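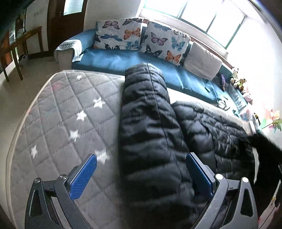
Casaco acolchoado não se dobra, enrola-se, escreveu-me uma leitora na caixa de comentários do último texto, e eu que passei a vida inteira a dobrar fiquei a olhar para aquilo uns bons minutos. Dobrar, diz ela, marca sempre no mesmo sítio e o enchimento foge para os lados. Pode ser. Fui experimentar.

Post rápido hoje, tenho a máquina a acabar daqui a nada.

Então. Junho, finalmente, e os casacos de inverno ainda cá fora. Todos os anos a mesma coisa, vou adiando porque há sempre uma manhã fresca e depois já está um calor que não se aguenta e eu com o corredor cheio de penas e poliéster. Este ano decidi fazer tudo numa tarde. Trouxe os pretos para cima da cama, a que fica encostada ao sofá azul, por baixo da janela. É o melhor sítio da casa para isto. Luz boa, vê-se tudo — nódoas, fios puxados, pêlo da gola do outro casaco que se colou não sei como.

O resguardo cinzento das estrelas estava posto sem lençol e assim ficou. Gosto daquele resguardo. É acolchoado também, aos losangos, portanto foi acolchoado em cima de acolchoado, uma pessoa passa a mão e já não sabe onde acaba um e começa o outro. Vai para lavar a seguir, de qualquer maneira.

O que faço, por ordem, mais ou menos:

Bolsos primeiro. Encontrei 2 talões, uma pastilha sem papel (argh) e um elástico. Nenhuma nota, claro.

Fechos todos corridos até cima. Isto aprendi à minha custa, um fecho aberto dentro do tambor rasga o forro do vizinho.

Punhos e gola com um pano húmido e sabão neutro, antes de ir à máquina. Uso o da Curgate porque era o que havia na loja cá de baixo, não faço ideia se é melhor que os outros. Faz pouca espuma e o cheiro passa depressa, chega-me.

Depois máquina, programa delicado, 30 não, frio mesmo. Pouca centrifugação. E secar deitado, ir virando, sacudir de vez em quando para o enchimento não fazer bolas. Esta é a parte chata. Leva dois dias se o tempo não ajudar e a casa inteira fica com casacos deitados como visitas que adormeceram.

Agora a questão do enrolar. Estendi o mais comprido ao alto, alisei, meti as mangas para dentro e comecei a enrolar de baixo para cima. Da primeira vez ficou um chouriço torto. Da segunda melhor, mas é preciso ir tirando o ar com o antebraço, devagar, senão aquilo volta a abrir assim que se larga. Preto brilhante ainda por cima escorrega. Fiz à terceira e ficou bastante compacto, admito. O outro dobrei como sempre, só para comparar, e ocupa mais espaço na prateleira. Em outubro logo vejo qual sai mais amarrotado. Se a leitora tiver razão eu venho cá dizer.

Sobre os sacos de vácuo, que me perguntam sempre: tive uns da Foulkes, um pacote de 4, e deixei de usar. Dois perderam o ar ao fim de um mês e os casacos que ficaram nos outros saíram espalmados, levaram uma semana a recompor-se no cabide. Prefiro um saco de pano grande, com o fecho meio aberto para respirar. O meu é uma capa de edredão velha. Serve perfeitamente.

Ah, e nunca guardar com a mínima humidade. Apertar com os dedos no sítio mais grosso, junto às costuras, e se estiver frio ao toque ainda nao está seco. Mais um dia. Eu já guardei um à pressa e o cheiro em novembro, enfim.

Ainda me falta decidir se fico com o casaco cinzento da Drustetti que está no armário do corredor, quente que é uma maravilha mas o fecho encrava sempre na mesma altura, a meio do peito. Mandar arranjar custa quase o mesmo que um usado. Se alguem souber trocar um fecho destes em casa, sem máquina de costura, deixe nos comentários.

Pronto, apitou. Vou estender.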